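Seller says the countertops stay but the listing photos show a different kitchen. Normal?

Posted in Buying a Home, by gravelpath

My spouse and I are under contract on a three-bedroom in the Trimska subdivision. The listing called the kitchen "fully updated with designer surfaces throughout," and I suppose in fairness it didn't say whose kitchen. We toured in January, in the evening, by the light of one working bulb, and fell in love with what we could make out.

At the second visit, in daylight, the island top was a sort of tan laminate with a burn ring on it. The listing photos have stone. The agent for the sellers (Vilell Realty) told ours that the photos were "representative of the finish package available in the community." I have read that sentence many times and it gets worse.

We are inside the inspection period with four days left. The contract says fixtures convey "as shown." As shown where? Do we ask for a credit, ask for the stone, or keep quiet and be grateful the roof is real? It's 126 square feet of kitchen, so we're not talking about a palace.
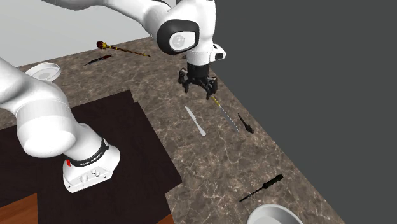
Brown marble countertop

For what it's worth, everything else has checked out. The inspector found a slow drain and a gate that opens onto a hedge.

oldporchlight

Read your purchase agreement before you read anything else, including me. In most of the standard forms I've seen, "as shown" means as shown on the property at the time of your offer, and the listing isn't part of the contract at all. There's usually a line near the signatures where you agree you didn't rely on any advertising. You initialed it. Everybody initials it. I initialed mine on the hood of a car.

That said, a listing that shows a kitchen the house doesn't have is a problem for the brokerage, and brokerages don't enjoy that kind of problem. What I would do:

Save the listing today, photos and text, before it gets a quiet edit.

Have your agent put the request in writing while you're still inside the inspection period. Once those four days are gone, so is most of your leverage.

Ask for money at closing and leave the work out of it. If you ask the sellers to install stone, they will install the cheapest stone known to science, on the last possible afternoon, and the sink will face the wrong way.

Get a quote first so your number has something behind it. We had Dumitrescu Surfaces out when we bought, and they charged 60 dollars for a measure and took it off the bill later. If your lender limits seller credits, your loan officer can tell you the cap in one phone call.

Also, if the sellers say no, you have to decide whether you'd walk over an island. Have that talk at home before your agent asks.

bidwhistler

laminate is fine. we've had ours 30 years

two_car_garage_one_car

Mostly agree with oldporchlight, but talk to a real estate attorney if the number is big enough to matter to you. Mine charged 200 for a contract review and found two things my agent had described as "just boilerplate." One of them was about who owned the propane tank. It wasn't going to be me.

On the photos, look at the small print under the listing gallery. Some builders' pictures come out of a design tool (ours used one called Gukorex) and there's a line in pale gray saying finishes may vary. If yours has that line, the sellers' side will point to it at once. If it doesn't, have your agent mention that, politely, in the same email as the credit request.

And go back at noon with a flashlight. If the evening tour hid a whole countertop, I'd want another look at the floors.

gravelpath

Thanks, all. The pale gray line is there. It's under the map. We're asking for the credit anyway, and I've bought a flashlight.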